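How to Cut Your Full-Length Play Down to a Ten-Minute Festival Slot

So you wrote a play, it runs an hour and a bit, and now a short-play festival wants ten minutes of it. I've been there! Last February I had a two-act comedy called Kuseck, about a family fighting over a lake cabin, and I had to squeeze something stageable out of it for the Trinley festival. I made a lot of mistakes, so let me walk you through what I'd do now.

Step 1. Pick one want

Read the whole script in one sitting, with a pencil, and write down what each character wants in every scene. Then pick the one want that could be settled (or blown up) in a single conversation. For me it was the older sister trying to get a signature on the sale papers. The dead father, the neighbor's boat, the whole business with the septic tank - gone. I was sad about the septic tank for weeks.

Step 2. Get down to two or three people

My original cast was 11. Festival crews turn the stage over very fast, and the dressing room at Trinley is basically a hallway, so small casts are a kindness to everyone. Try giving a cut character's best line to someone who stays. If it sounds wrong in their mouth, let it go.

Step 3. Start later than you want to

Cross out your first page. Read it again from page two. Still makes sense? Cross out page two. I ended up opening on "You already called the realtor," and my director, Damián Ponce, still wanted to lose the line after it (he was right, which was annoying).

Step 4. Read it out loud with a timer

Page counts lie, especially in comedy, where you need room for laughs. Get some friends around a table and have them read at performance speed, and have someone read the stage directions silently so the pauses count. Our first read ran 195 seconds over. Ya-wen Wan, who played the sister, marked every spot where she ran out of breath or got bored, and those marks turned out to be a better map for cutting than anything I came up with on my own.

Aim to finish a full minute short. You'll want it once there's an audience.

Step 5. Strip the set

Two chairs and a table. If your scene needs a working door, rewrite it so it doesn't. I had a sink in mine until the second draft, with dish washing and everything, and we swapped it for folding towels. Check the festival rules on props too, since a lot of them only give you one small bin backstage.

Step 6. Write a new ending

Please don't just stop where the ten minutes run out! A scene from the middle of a play leans on what comes next, and your audience won't get what comes next. I wrote 6 endings for mine. The one we used has the sister sign the wrong line on purpose, and it isn't in the long version at all.

Step 7. Save it as its own play

New file, new title, new title page. Mine became The Kata Road. Keep the old draft somewhere safe, and put your contact info on the front of the new one.
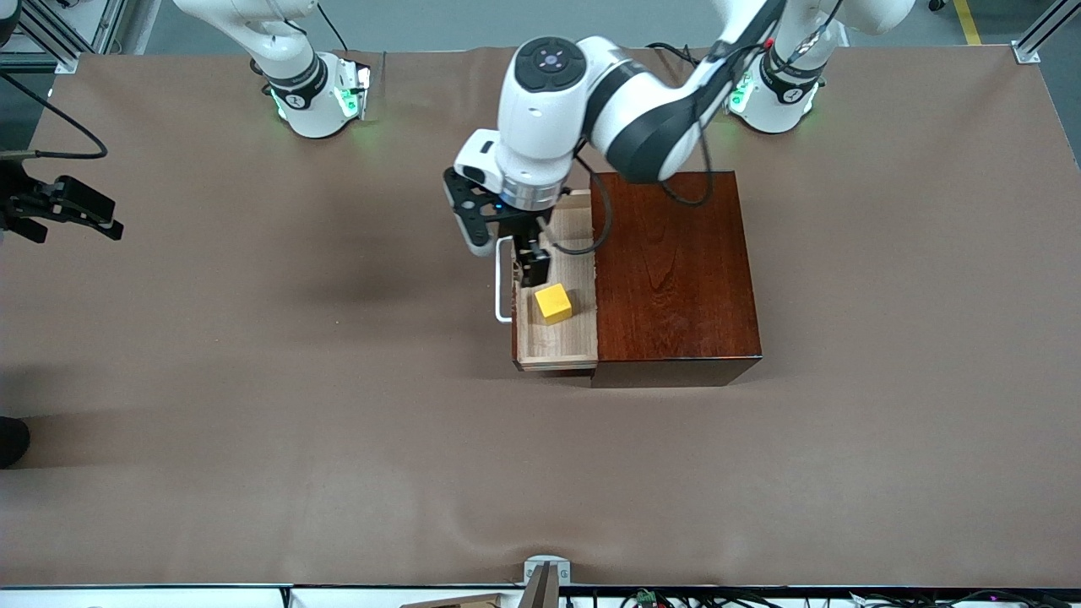
Do I need to tell the festival that my short play came from a longer one?

Check the submission rules first, and if they ask for unproduced work, mention it in your cover note along with whether the long version has ever been staged.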